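Peg and Board Kits: Progress Report on the Second Stage of the Grant
Prepared by the Stillport workshop for the Mistine Fund

Where we are

The second stage was meant to finish in March with a settled board design, a full set of pegs and cylinders in two sizes, and a short set of notes that any day centre or training room could pick up and use without ringing us. We have the board. We have most of the pegs. The notes exist in a form I would not want anybody outside the building to read yet.

I have tried to keep this report to what we know. The last one, which I also wrote, was more cheerful than it should have been, and I would sooner correct that now than have the Fund find out at the final visit. In particular I said that the kit was "ready for wider use". It was ready for use by us, on our own table, by people who had helped to make it. Wider use is a different matter.

The board

The board is now a plain white rectangle. Earlier versions were grey, and before that bare wood, and we spent longer than I like to admit arguing about colour. White won mainly on price and on being easy to wipe. There was a claim in the original application that strong contrast between board and pegs would make the task quicker to learn. I have seen nothing in our own sessions that supports this. People who were slow on the grey board were slow on the white one. I would ask that the sentence be struck from any summary the Fund puts out.

The small fixtures that sit on the board are white as well. That was a decision made by whoever placed the order, and it stuck. It does look tidy. It also means that a fixture put down in the wrong place can sit there unnoticed until the end of a session, and two of our testers raised this without being asked. Nisbet, who make the fixtures for us, have quoted for a pale grey version. We have not ordered it.

The surface has a slight shine. Under the strip lights in the big room this gives a glare at certain seats, and people shift in their chairs to get out of it. We moved the table. A duller finish would have been the proper answer and we should have asked for one at the start.

Pegs and cylinders

These are blue, all of them, in every size. The blue is the part of the kit that everybody likes, and I have no complaint about it either. My complaint is with the fit. The pegs from the first delivery were too tight, the ones from the second were too loose, and the third lot was a mixture, which is worse than either. We sorted the whole of that third lot by hand. Out of it we kept 488 pieces that go in with a light push and come out again without a struggle. The remainder are in boxes under the bench at the Jundis store and I doubt they will ever be used.

Nisbet say the trouble lies in the moulding and that it has been put right. They said so after the first delivery too. I have asked for a small sample before the next full order and have been told that samples are not normally sent. The Fund may want to bear this in mind when it looks at the unspent line in the budget: the money is there, and it is being held back on purpose.

One design point is settled. The ends of the pegs have been rounded off a little, so that a peg offered at a slant will still find its hole. This was suggested in the first stage and I resisted it, on the grounds that it made the task too easy to be worth doing. I was wrong about that. The slanted approach is how most people go in, and the square ends simply caught and annoyed them.

The table and the room

Sessions have moved out of the corridor end and into the back room, which has a dark table and a black curtain across the far side. The curtain was paid for out of the small works line. I was not keen on it. The case made to me was that people were looking past the board at the noticeboard and the door, and that a plain background would help. It may have helped. We changed the room, the table and the time of day all in the same fortnight, so there is no honest way to say which of them did any good, or whether anything did. What I can say is that the dark table makes the blue pieces easy to find when they roll, and that fewer of them seem to be ending up on the floor.

The room is cold in the mornings. We have started after ten o'clock for that reason and will go on doing so until the heating is seen to.

How the sessions have gone

We planned 38 sessions in this stage and held 18. I know how that reads. Six were lost to the tight pegs, when there was nothing worth testing, and most of the others to the room not being available. The Stillport booking system gives weekly classes first call and we are low on the list. I raised it in the autumn and have raised it again since.

In the sessions that did run, the pattern was much the same each time. The upper left of the board gets filled first. People reach for the nearest blue piece, hover, and then put it in with more care than the job needs. The far edge gets left until last, and some never get to it. 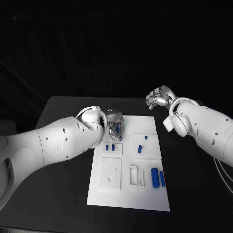

That far edge has been on my mind for most of this stage. The board is deep enough that working at the back of it means reaching over everything already placed at the front, and a sleeve or a wrist will knock a peg that took some trouble to get in. A shallower board would cure this. It would also mean a new mould, new packing and a third round of drawings, and the figure we were given for the tooling alone was 3000 pounds. I can't recommend it on the evidence we have. I would be open to a cheaper test, which is to block off the back row with tape for a month and see whether anybody misses it.

We tried placing the small white plate in different positions, on the board and beside it. On the board it takes up room. Beside it, it wanders. The notes will say to put it wherever suits, which is a poor sort of instruction, but I would rather print that than pretend we had found the right spot.

The question of whether the task should be done with one hand or two has come up again. The application said two. In practice a good many people start with two, find that the second hand is mostly waiting about, and drop it. If the Fund is still set on two-handed work being the main aim, the layout needs at least a few pieces that can't be managed with one. We have drawn up a fixture that has to be held steady while the peg goes in. It has not been made.

Packing and storage

The kits go out in flat card boxes with a moulded tray for the pegs. The tray is good. The box is too thin, and one of the corners splits if it is lifted with the board inside. We have been taping them. A thicker box has been priced and the difference is small, so unless I hear otherwise I will go ahead with it from the next order.

The Jundis store has been useful and costs us nothing at present. I would not plan on that lasting. There is no written agreement, only a good-natured one, and the space has been asked about by others.

What was promised and has not been done

The notes for trainers are half written. The large-print version has not been started. The visit to a second site did not happen; we had an offer, it was withdrawn, and I did not look hard enough for another. The comparison with shop-bought peg boards — which I still think is the most important piece of work in the whole grant — has been put off twice. If a board off the shelf does the same job, we ought to know that before spending the third stage on making more of our own.

What we would like to do next

I am asking for the third stage to be cut down. Drop the extra colours and the carrying case. Keep the comparison, the trainer notes and a single fresh order of pegs, to be paid for only once a sample has been tried in our own boards. Move the held-back money across to cover room hire somewhere we can book properly.

There are people here who will disagree with me and would like the case kept in. They have written a page of their own, which is attached, along with the session sheets and the two Nisbet quotes.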